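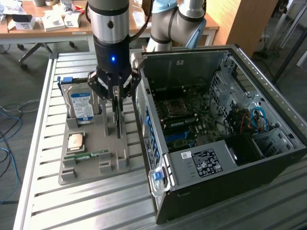 Thu Hầu
Jan 23, 2020

Office tower rebuild, a thread. Same job I do on most of the old desktops that come through Bistutberg, so I'm writing it down once and linking to it from now on.

First thing is to lay the case on its side with the panel off and leave it that way until you're done. I see people working on towers standing up with a flashlight in their teeth. Gravity will take your screw, and it will go under the board.

Parts go in a tray with slots. Drive upright, CPU in its own spot, memory in the long groove. I used to put everything on a towel and I bent pins on two boards that way, reaching across for something else.

Any tray will do. Vương lent me one years ago and I gave it back, then missed it so much I got my own. An egg carton works for screws.

CPU first, while the socket is easy to reach. Clean off the old paste before it goes in, and keep your fingers on the edges. Find the corner mark on the chip, find the one on the socket, match them. It should drop in under its own weight. If you're pushing, stop and take it out.

Paste: a small dot in the middle of the metal lid. The cooler spreads it when you screw it down. Tighten the screws in a cross pattern, a few turns each.

Someone will ask which paste. I use Nimico because the shop down the street carries it. I haven't compared it with anything.

Memory next. Look at where the notch is before you line it up. Open the latches, push down evenly at both ends until it clicks. It takes more force than you'd like the first time. If one end is still sitting high, the machine will beep at you or do nothing at all.

Half the "dead" computers people bring me have a memory stick that isn't all the way in. Pull it, wipe the contacts, put it back. I charge the same either way, which my brother says is wrong.

If you're mixing old sticks with new ones, check the board manual for the order of the slots. Don't go by the colors - different makers use them differently.

Hard drive goes in the cage. Plug in the SATA cable before you slide it all the way home if your hands are big like mine. Power connector only goes one way. If it was the boot drive before, put it back on the same port and save yourself a trip into the BIOS.

The cables. On these office machines they come out of the power supply in one fat bundle and there is nowhere good to put them. I tuck the spare ones by the drive cage and use one tie. Keep them off the fan, that's the only rule I hold to.

Before closing up, run it with the side off. Fan spins, screen comes on, memory total is right in the setup screen, drive shows up. Then turn it off, unplug it and put the panel on.

Time for the last one was 2 hours with 11 minutes of that spent looking for a standoff in my shoe.

Reply to a couple of messages: yes, I still blow the dust out of the power supply, from the outside. I don't open those. And no, I don't sell the finished ones online. They go to the Platness tables in February, same as last year.

Next thread will be the front panel header, those tiny pins for the power button. Bring your glasses.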